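Kanent Project, Robot Cell Working Practice Group
Minutes, Wednesday, June 21, 2023

Present: Morag Cairns (chair), Titilayo Bassey, Rhona Laing, Ruairi Crichton (minutes)
Apologies: Davina MacBrayne

1. Minutes of the May meeting
Accepted with one correction. Item 4 should read 138 sessions logged.

2. Table setup rule
Titilayo went through the draft wording for bowl and cup tasks. The cloth stays on for every session, and the starting layout is recorded before the arm is enabled. Pieces may touch or overlap at the start if the session sheet says so. 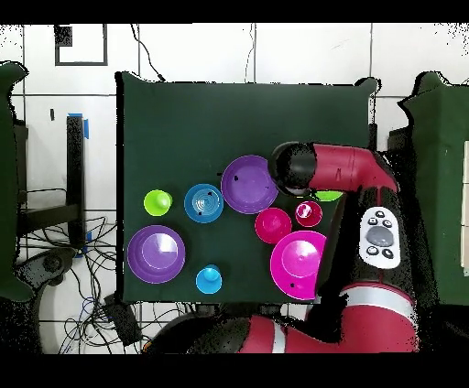 Ruairi asked whether the rule should fix a minimum gap between pieces. Rhona was against it, as the Lirkum task set includes cluttered layouts on purpose. Agreed to leave the gap out and add a box to the sheet for "spread" or "cluttered".

3. Cables on the floor
Morag wants a walkway kept clear on the operator's side of each table. Rhona will mark it with tape and add a check to the start-of-day list. Folau have sent a price of 748 for floor covers. Held over until Davina is back.

4. Working near the arm
Draft 2 says hands stay off the table while the arm is enabled. Titilayo asked that this also cover picking up a dropped piece. Agreed. The operator stops the arm, says "stopped" out loud, and then reaches in. Wording to go in section 3.

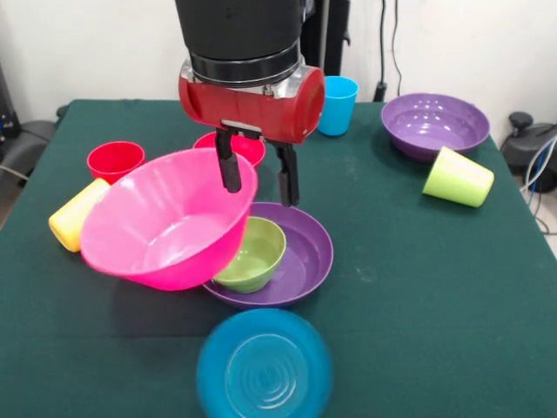
Gripper over the bowls and cups, fingers open.

5. Session records
Nearly 1282 records are now on the Kettunen drive. Of those checked, 28 have no operator initials. From now on a sheet without initials goes back to the operator the same day.

Actions
RL: floor tape, start-of-day list
TB: draft 3, sections 2 and 3
RC: new session sheet; chase the 28 missing initials
MC: speak to Davina about the Folau price

Next meeting to be set by email.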